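The Otar Box

Albane Riviere had been waiting for the controller since April, and when Tariq finally carried it up the stairs under one arm like a baguette she let out a noise that made the people in the next office look up.

"You found one!"

"I found one," said Tariq Magsi. "In Wornar, in the back of a shop that sells lamps. The man wanted 424 for it and I gave him 424. I didn't even argue. I'm ashamed of myself."

She didn't care what he'd paid. She cleared her mug and her notebooks off the white table and he laid the thing down, and the two of them just stood over it for a minute, grinning. It was bigger than she remembered! Her uncle had owned one when she was small, back in Cirkolel, and she used to sit beside him on the rug while he played Brunet, a game about a fox in a flooded city. You steered the fox's boat with the stick. Everything else you did with the buttons: jump, bark, dive, and one that her uncle never let her press.

She had forgotten how black it was, how it seemed to soak up the window light, except on the buttons, where the light sat in small bright dots. And the stick with its ridged little knob! She put her thumb on it and her thumb knew it.

"There are labels," Tariq said, bending down. "Two of them. Can you read those?"

She couldn't. She got out her glasses and still couldn't.

"Could be the owner's name," she said.

"Could be the price. Could be 50."
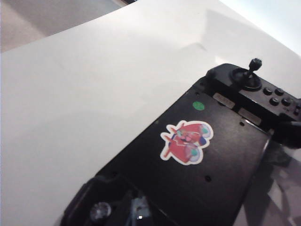
The fourth button

They had meant to start work at two. By then Albane had told him the whole story of Brunet, including the part with the bells, and Tariq had drawn a map of the flooded city on the back of an envelope and gotten most of it wrong, so she had to draw it again.

"The market goes here. Then the bridge, then the long canal where you can't stop or the herons get you."

"Herons get you?"

"They're terrible herons. Wait till you see them."

He loved that. He wrote HERONS on the map and underlined it.

Otar, the company that made both the game and the controller, had sold up to 2000 of them before it closed its doors, and Albane had met exactly one other person in her life who'd played. That was Tariq's sister, at a wedding, and they had talked about the fox straight through the speeches. It was how she had come to know Tariq in the first place, and how the two of them had ended up sharing an office at the end of a long hallway, making a game of their own with a boat in it.

"So what did it do?" he asked. "The one you couldn't press."

"I don't know. I was six. He'd put his hand over it, like this." She cupped her palm above the buttons. "He said it was for later."

"Later when?"

"He didn't say. Then he moved, and the game went with him."

Tariq looked at the controller, and then down the hallway, and then at the controller again. He was a man who opened his birthday presents in the car.

"It's later," he said. "It's Thursday. It's extremely later."
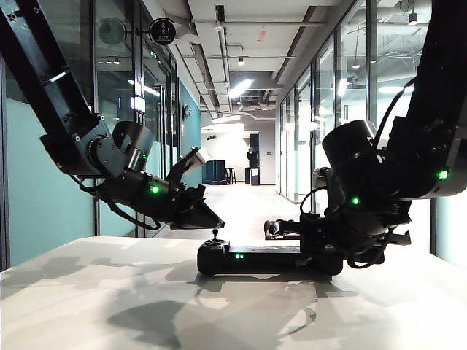
The long canal

It was evening when Tariq got the game running, on an old screen with a green tint that made the water look like soup. Albane didn't mind a bit. There was the market, there was the bridge, and there was the fox, sitting up in the front of the boat with its ears flat against the rain. She had to stop and wipe her glasses.

She took the boat out past the bridge and pushed the stick forward and held it. The herons came down off the roofs, every bit as terrible as she had promised, and Tariq yelled and grabbed the back of her chair.

"Left! Go left!"

"I know where to go!"

And she did, she knew every turn of it, the low arch and the sunken tram and the place where the walls came in close. Then the canal opened out wide, and the rain quit, and the boat drifted. She had never gotten this far. Her uncle had always sent her off to bed at the arch.

"Now," whispered Tariq.

She pressed it. The fox turned around in the boat, looked right out of the screen at the pair of them, and began to sing.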